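Section 3. Fitting and replacing memory in a desktop tower

This section covers removing and fitting memory modules in the full-size towers handled by the Leswood refurbishing shop. It assumes you have finished Section 2 (opening the case) and that the side panel is already off. If the unit came in with a locked panel, get the key from the front desk before going on.

Tools and parts

Grounding strap
Small flashlight
Soft brush, clean and dry
Replacement modules, still in their bags
Job sheet for the unit

3.1 Before you touch the board

1. Shut the computer down and turn off the switch on the back of the power supply, if it has one.
2. Pull the power cord. Pull the monitor and network cables too.
3. Hold the front power button in for 28 seconds. This is longer than most guides ask for, and it is the shop rule.
4. Lay the tower on its side with the open side facing up.
5. Put on the grounding strap and clip it to bare metal on the case.

CAUTION: Do not clip the strap to a painted panel or to the drive cage if the cage is plastic.

3.2 If the cooler is off

Some units reach the bench with the processor cooler already removed. You can work on the memory in this condition, but the top of the processor is exposed and the slots are right next to it. Keep screws, tools and fingertips away from it. Do not open the processor latch for a memory job.

NOTE: Never connect power to a board without its cooler, even for a quick beep test.

Look over the case metal as well. Surface rust on an inside panel goes on the job sheet under "Chassis." It does not stop the job unless it has reached a connector or a screw you need to turn.
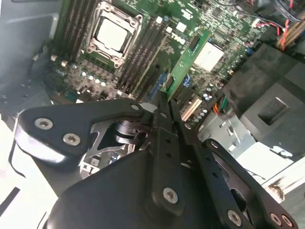
Leswood, 3 Nov 2021

Revised text for 3.3 and 3.4 starts at this point and replaces the sheet issued in June. Throw the old sheet out.

3.3 Removing a module

1. Find the memory slots on either side of the processor socket. Boards with slots on both sides are common in workstations.
2. Move loose cables out of the way. Tuck drive and power cables toward the drive cage and do not unplug them unless they cross a slot.
3. Press the latch at the end of the slot outward until it clicks. If there is a latch at each end, press both.
4. Lift the module straight up by its top corners. Do not rock it along its length.
5. Put the module in a bag at once and write the slot number on the bag.

CAUTION: A module that will not lift is nearly always still latched. Check both ends with the flashlight before you pull again.

A full-length graphics card can sit close enough to the slots to block a latch. When this happens, take the card out first (see Section 5). Working around it is slower and you may scrape the small parts on the board.

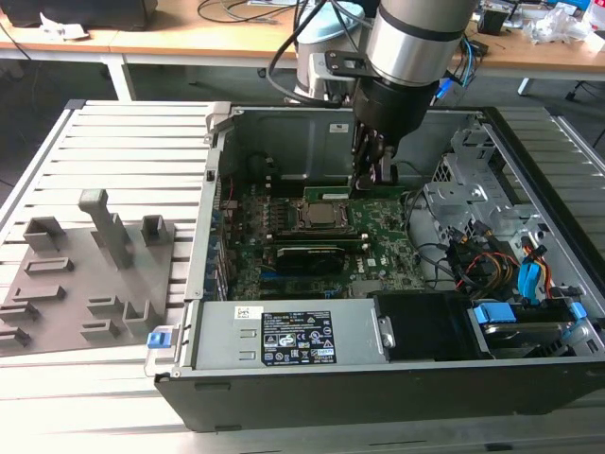
Mojtaba Talebi asks whether the order of removal matters when every module is coming out anyway. It does not matter to the computer, but start with the slot farthest from the processor so your hand has room for the rest. He also suggests bagging modules one at a time — a loose pile is how slot numbers get mixed up — and that is now the rule in step 5.

3.4 Fitting a module

1. Check the job sheet for the slots to fill. Latch color often marks slots that belong together, but makers use color differently, so go by the manual for the board.
2. Brush dust from the slot. Do not use a vacuum cleaner.
3. Open the latches.
4. Line up the notch in the module with the key in the slot. If they do not match, turn the module end for end. If they still do not match, it is the wrong type.
5. Press down on both ends until the latches close by themselves.
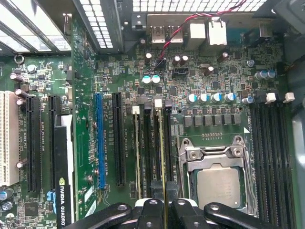 6. Check that the top edge of each new module is level from end to end. A module that is high at one side is not seated. Take it out and begin again from step 3.
7. Put back any card you removed and fasten its bracket.
8. Return the cables to their earlier path, clear of every fan.

NOTE: Spare modules are kept in the Varner cabinet, drawer 918. Sign for what you take, including modules you bring back.

Go on to Section 4 for the cooler. The power-on test comes after that, with the panel still off.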